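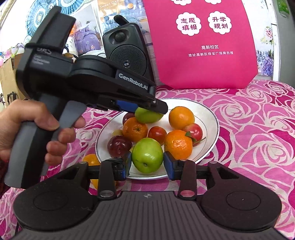 Petrică Bratu says it's the apples. Keep apples on the same plate as plums and the plums go soft early, everyone knows this, and he would like the ticket closed.

I'm not closing it yet.

**Ticket 499: plums going soft before the rest of the fruit**
**Opened:** 2020-12-12
**Where:** Brinkmann building, second floor kitchen
**Supplier:** Hamard, mixed fruit box
**Status:** open
**Notes kept by:** Mehrangiz Dehghan

### What people report

The plums are soft to the touch well before the oranges or apples show anything. They leak at the stem end and the plate gets sticky. Two people on our side have also said the plums "taste of nothing," but I can't troubleshoot that, so it stays out.

All of it goes on one plate, the white Edska one with the thin gray rim, oranges and green apples and plums heaped together. It has been done that way since September, when the old bowl broke. Complaints started some time after that. I don't take this as proof against the plate, but it's the only change I could find in writing.

### Theories so far

1. **The apples.** Apples give off a gas that ripens other fruit. I accept that this is a real thing in a closed bag. I'm less sure it does much on an open plate in a kitchen where the door swings all day.
2. **The pile.** Plums end up under or between oranges, and an orange is heavy compared with a plum.
3. **The box.** Hamard may be sending plums that are already close to the end. Their answer is that the plums leave them firm. They would say that.
4. **The counter.** The plate used to stand next to the dishwasher vent. Warm air every time it finishes.
5. **Squeezing.** People press plums to see if they're ripe, then put them back. No one has admitted to this.

### Log

**First box.** Moved the plate away from the dishwasher, changed nothing else. Plums still soft first. By how much, I can't say, as I hadn't written down how they were when they arrived. My mistake. Started doing that from the next box on.

**Second box.** Checked every plum at the door. Most were firm, one already had give in it near the stem. Told Hamard. They offered a credit of 89 cents. Took it, for the record and not for the money.

Took the apples off the plate and put them in a bread basket across the room. The plums went soft at the same pace as before, as far as my thumb can tell. Petrică's reply was that the basket was "still in the same kitchen." If the gas can cross the kitchen, then moving the apples is no use as a fix, and I'd like to know what he proposes.

**Third box.** Apples back on the plate. Plums on top this time, nothing resting on them. Better. The ones I could keep track of lasted the whole working week. The one that didn't had slid down behind an orange, where I only found it when I lifted the orange off.

I don't want to make too much of this. It was also a colder week, and fewer people were in to do any squeezing.

**Okik packets.** Someone in purchasing ordered a bag of Okik freshness packets, the kind you tuck in with the fruit. The leaflet promises produce stays fresh "up to 8 days longer." Longer than what, it doesn't say. We put one under the pile and one in the basket. I saw no difference on either side, and one person asked me whether it was a tea bag. Packets are back in the drawer. Please don't order more.

**Fourth box.** Tried a split: half the plums on top of the pile, the other half on a saucer by themselves with a note saying not to touch them. The saucer plums held up best of all. Two problems with that result. The note may have done the work, and somebody ate most of them anyway, note or no note, so I was judging from what was left. People take the good ones first.

### Replies on the ticket

> Can we just get fewer plums? — P. Bratu

We can. Hamard lets us change the mix if the form reaches them before they pack. But then we'd have fewer soft plums without learning why they go soft, and I expect the same ticket to come back about pears.

> It's the apples. Mine at home do this too. — P. Bratu

Noted again. Are yours at home also under oranges?

### For now

- Oranges and apples go down first, plums last and on top.
- Whoever unpacks the box presses each plum once, lightly, at the stem end, and writes the result on the sheet inside the cupboard door.
- Anything leaking comes off the plate right away. Rinse the plate too, the juice sits along the rim.
- Plate stays away from the dishwasher. I have no evidence for this one but I'm not moving it back.

### Still open

Hamard has been asked when the plums in our box were picked and how long they sat in cold storage. They sent a brochure. Asked again, quoting customer number 166, and got an automatic reply saying that my question matters to them.

I'd also like one box where the apples stay in a different room altogether, with plums on top as now. Petrică has agreed to keep them by his desk. I'll put the next lot of thumb results here once that box is finished.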